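**Green cloth on the table does not stay flat at the back edge**

*posted by Hélder Tavares*

Hello to all. I have a long work table and I covered it with a bright green cloth, and behind it I hung a black curtain. I use this corner for small table settings, a plate and some little pieces of food on it, so the color below must be even everywhere.

The middle part is good. My problem is at the back. The cloth makes a small wave near the center, and the line between the green and the black is not straight. I already ironed it 2 times, with a towel between. I bought the cloth in a shop called Sequeira and the seller told me it is 200 cm wide, which should be enough for my table.

I also want to know if I should fold the black fabric behind the table in another way. And the last thing, how do you clean lint and food from such a cloth without washing all of it?

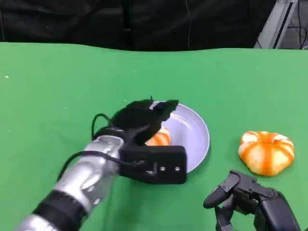
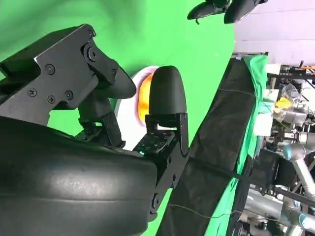
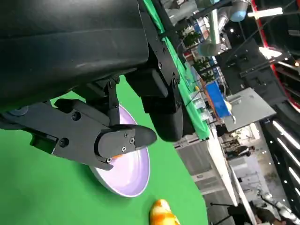 I prefer not to use glue, because the table must be free again in January. Clips I can buy, but they should not be seen from the front. Thank you in advance for every advice.

---

**Jotow**

Hello Hélder. I think ironing will not help you, the cloth is only pulled in one direction. I had the same with a curtain I used as a tablecloth for my daughter's party.

What I did:

- Take everything off and put the cloth again, starting in the middle of the back edge.
- Fix the middle first, then go to the left corner and to the right corner, a little on each side by turns.
- Pull the front edge last, and not strongly. When I pulled too hard, the wave came back after one night.

For fixing I used double-sided carpet tape under the table top, where it hangs down. Try a small piece first, some tapes leave a gray line on wood. I needed 11 short pieces, but my table was smaller than yours, I suppose.

The black fabric I would let fall straight down and not lay over the edge. If it lies there it can push the green one up.

---

**Sterico**

just buy a bigger cloth

---

**Flodix**

About the cleaning, because it was not answered yet. For lint, a sticky roller, always rolled in the same direction. For crumbs, a soft dry brush and only after that the roller, otherwise you press them in.

If something with sauce or fat falls on it, put a paper napkin on the spot and wait, do not rub. Then cold water with one drop of dish soap, and dry it from the back side. On bright green you will see a ring if you wet only the small spot, so make the wet area larger and softer at the end.

I would also sew a flat wooden strip into the back hem. Mine is 22 mm wide and it keeps the edge straight without any tape. You need to open the hem only on one side, so you can pull it out again before washing.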